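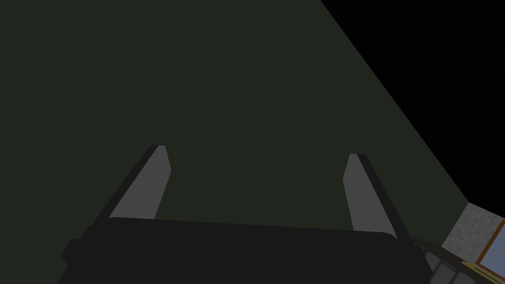 Student Robotics Board > Simulation > Course projects

Thread: Bimanual kitchen task, stuck on the second half

drullen_lab
Posts: 14

Our team of two is doing the kitchen task for the fall simulation course. Left arm picks up the food item and holds it, right arm picks up the tool, then both have to end up over the table in the right order. We drive it by teleop, save the demos, and train on those. The class repo is called Tonivden if anyone here has used it.

The first half is fine. The left arm grabs the item almost every time. The second half falls apart when the right arm comes in with the tool. The policy either stops or swings too high and never comes down.

We have 329 demos. Should we record more or change something first? Checkpoint is due at the end of October and training takes most of a night on the machine we get.

kettle_arm
Posts: 1,571

Before you record anything, look at what your wrist cameras see at the start of each demo. If the gripper is open and pointed at a blank surface for a long stretch, the policy gets nothing useful from that view and learns to wait. I would trim the idle part off the front of every episode and retrain on the same data.

mossgate
Posts: 212

I don't agree with trimming. The wait is part of the task when one arm goes first. If you cut it out, the right arm will start moving while the left one is still reaching. We did that last year and spent a week getting rid of collisions.

kettle_arm
Posts: 1,571

I said the front of the episode, before either arm moves. Leave the wait in the middle alone.

mossgate
Posts: 212

OK, that's different. I still think the height problem is separate. drullen_lab, where is the tool when it goes wrong?

drullen_lab
Posts: 14

It gets the tool by the handle and lifts it. Then it stays up there just above the far edge of the table and the left arm just keeps holding the item out by the front edge.
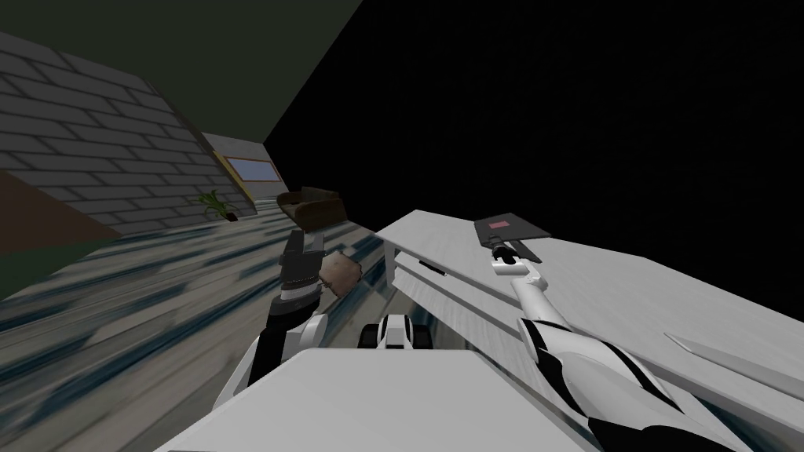

I checked our demos last night and my partner and I don't lift the same way. I go up high and come back down. My partner keeps it low and goes straight across. So the data has both in it, about half and half.

mossgate
Posts: 212

There's your problem. Two people, two paths, and the policy can't pick one. Agree on one path, throw out the other half and see what you get.

amadi_bot
Posts: 67

Throwing out half seems like a lot for a class project. Ours had two drivers and it trained fine, but we used a model that can handle more than one path. What are you training with? If it's the plain regression baseline from the Tonivden repo, then yes, it will average the two and go nowhere.

drullen_lab
Posts: 14

It's the plain baseline. The handout says we can swap it but we have to explain the change in the report.

kettle_arm
Posts: 1,571

Then write one paragraph and swap it. I'd still trim first so you know which change did what. If you do both on the same night you can't say anything in the report.

mossgate
Posts: 212

I would clean the data before touching the model. A better model on messy demos still gives you messy motion, and the grader watches the rollouts.

amadi_bot
Posts: 67

Depends on the grader. Ours only looked at the success count.

drullen_lab
Posts: 14

Plan for now: trim the starts tonight and retrain with everything else the same. Tomorrow we run only the low-path demos. If neither one works we swap the model. I'll post the numbers for each run.

One more question while I'm here. Does anybody save the side view along with the wrist views? It makes our files huge and I'm not sure the policy uses it.

kettle_arm
Posts: 1,571

Keep it. Save it at a lower resolution if disk is the problem - you'll want it for the report anyway.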